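Eklund black cotton tote, 20-liter

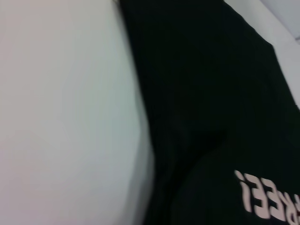

I paid $21 for mine in December and have used it for groceries and library books ever since. The fabric is soft and folds small enough for a coat pocket. The handles are long enough for the shoulder — even over a winter jacket.

Two complaints. It picks up lint from everything, and there is no inside pocket, so keys end up at the bottom. I wash it cold and hang it to dry. The Conden bag I had before was stiffer and stood up by itself, but one handle tore. I would buy the Eklund again.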